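Guides > Teaching by Demonstration > Soft Goods

Recording Cloth-Folding Demonstrations with Two Hand-Held Grippers

By Iveta Kadlec
May 2024

This guide covers how to record a cloth-folding task with a pair of hand-held grippers, one in each hand. It assumes you already have the grippers working, the recorder installed, and a training setup that can read what you save. It does not cover training the policy.

We use these steps at Brikska for towels, pillowcases, and plain rectangular cloths. Shirts need a different order of grasps and I have left them out.

What you need

Two hand-held grippers with matching jaws
A recording computer with enough free disk space for the session
A flat surface at about knee or hip height
A covering sheet in a color that is well apart from the cloth
Three or four cloths of different size and thickness
A paper log and a pen

You can work alone, but a second person makes the session go faster. One person records and the other resets the cloth and keeps the log.

Step 1. Set up the surface

A bed works better than a table for a first cloth task. The jaws can press down a little without hitting something hard, and the cloth can be pinched from above by sinking the lower jaw slightly into the surface. On a bare table you have to slide the jaw under the edge of the cloth, and new operators scrape the tips a lot.

Pull the cover tight and tuck it in. Small wrinkles are fine. What you want to avoid is a fold in the cover tall enough to look like an edge of the cloth. If the operator picks up the cover by mistake, stop and throw out that take.

If the robot will later work on a table, record part of your data on the table as well. A policy trained only on a soft surface tends to push too far down on a hard one.

Step 2. Check the grippers

Before each session, go through both grippers in the same order.

Close the jaws fully. The tips should meet evenly, with no gap on one side. Pinch a single layer of cloth and pull gently. It should hold. Pinch two layers and pull again.

Open the jaws fully and check that the opening value in the recorder returns to the same number each time. If it drifts, run the jaw calibration again. Drift in this value is the most common cause of bad cloth data, as the policy learns to close too little and drops the corner halfway through the fold.

Wipe the lens on each gripper. Then look at the live view from both and make sure the jaw tips are inside the picture when open and when closed.

Last, check the screws that hold the fingers. They work loose over a long day.

Step 3. Sort out the cables

If your grippers are wired, the cables decide how you can move. Let each cable run down from the handle to the floor on its own side, with enough slack to reach the far edge of the surface. Do not let the left cable cross in front of the right hand. It will drag over the cloth and move it in ways the robot has no means of copying.

Plug both in, then cross your hands and uncross them once. If a cable pulls tight, reroute it before you start.

Step 4. Mark left and right

Label the grippers and keep them on the same side for the whole session. If they get swapped between takes, the files will still look normal, and you may not notice until training goes wrong. We lost most of a January batch this way. Handwritten labels are good enough if they are large and in a color that stands out.

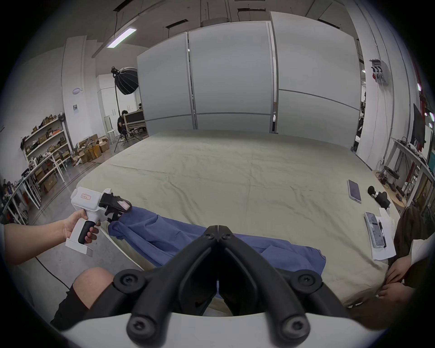 The first grasp decides how the rest of the take will go, so practice it by itself before you record any full folds. Start with the cloth crumpled near the edge closest to you. Bring in one gripper and take a corner, or the nearest thing to a corner that you can find. Keep the other gripper near but out of the way until the first has a firm hold. With the left gripper pinching a corner of the blue cloth like this, the next job is to lift enough of it to show where a second corner is. The pinch should be close to the corner itself. If you take the cloth too far in, the corner flops over the jaw and the fold comes out uneven.

Repeat the first grasp until you can do it without stopping to think. For most people that takes 12 tries or so over two or three cloths.

Step 5. Record a full fold

Begin every take with both grippers open, held still above the surface, for two seconds. This gives the recorder a clean start. Then:

1. Pinch the first corner and lift it.
2. Find the neighboring corner with the other gripper and pinch it.
3. Raise both hands and let the cloth hang. Wait for it to stop swinging.
4. Lower it away from you and draw it back so it lies flat.
5. Release both corners.
6. Take the two far corners and bring them to the near edge.
7. Release, then fold once more from side to side.
8. Open both grippers, move them clear of the cloth, and hold still for two seconds.

Move at a steady pace, a little slower than you would with bare hands. Do not go so slowly that you stop and start. Long pauses in the middle of a take teach the robot to pause there too, and it may never start moving again.

Keep your wrists within the range the robot can reach. It is easy to turn a hand-held gripper to an angle the arm cannot match. At Brikska we tape a small card by the workstation that shows the limits for our arms. If you don't have those numbers yet, avoid turning the handle past level and avoid reaching under your own forearm.

Do not smooth the cloth with your fingers, your knee, or the back of your hand. Anything you do to the cloth has to go through the jaws.

Step 6. Include mistakes you can recover from

If a corner slips, keep going. Put the rest down, take the corner again, and finish the fold. These takes are useful. A set made only of perfect folds leaves the policy with no idea what to do after a drop.

Throw a take out if:

- a hand touched the cloth
- tracking was lost on either gripper
- the cloth fell on the floor
- you forgot the still hold at the start or end

Mark bad takes in the log right away. Write the take number and one or two words. Don't rely on remembering it.

Step 7. Reset between takes

The reset matters as much as the fold. If you always drop the cloth in the same place, the robot will only work when it is in that place. Pick it up by the middle, shake it, and let it fall. Every few takes, shift it left or right, or turn it by a quarter.

Change cloths after 18 takes. Change the cover at least once per session if you have a second one. You can leave ordinary things lying on the far part of the surface for some of the takes, as long as they stay clear of the fold. Move them from time to time so they do not become a landmark.

Background movement is fine. People walking past or sitting at other desks will be in the robot's view later as well.

Step 8. Check the data before you pack up

Play back one take from the start of the session, one from the middle, and one from the end. Look at these points:

- both videos start at the same moment
- the jaw opening value changes when the jaws do
- the path of each hand is smooth, with no jumps
- left and right are correct

A jump in the path usually means the tracking camera was covered or was looking at a blank area. Plain white walls and partitions are poor for tracking. If you get jumps when facing one direction, put something with clear shapes and edges in that part of the room, or turn your setup so you face a busier area.

How many takes to record

For one cloth on one surface, 100 good takes is enough to see whether the policy is learning the right thing. Train on those first. If the robot reaches for the cloth but misses the corner, record more first grasps with a wider mix of starting positions. If it gets the corner but fails at the hang, look at step 3 of the fold and check whether operators are waiting for the swing to stop.

Keep single sessions under two hours. The grippers are heavier than they feel at first, and tired operators start resting their wrists on the surface. You will see this in the data as a low, flat path near the end of the day.

Common problems

The policy closes the jaws in the air above the cloth.
Usually a height error. Recalibrate and check that all takes came from the same calibration file.

Both arms go for the same corner.
Your operators are probably not agreed on which hand goes first. Choose one rule, such as left hand first, and re-record the takes that break it.

The fold is good but the robot does not let go.
The end hold is too short or is missing. Check that the jaws are fully open in the last two seconds.

The second gripper shakes while waiting.
The operator was hovering it too close to the cloth. Give the waiting hand a set place to rest in the air, a hand's width off to the side.

Related guides

Calibrating Jaw Opening on the Oseo Hand Gripper
Recording Table Clearing with One Arm
Naming and Storing Takes in Phetsri
Remote Control or Hand-Held: Choosing a Method
Notes from the Pirkport Towel Sessions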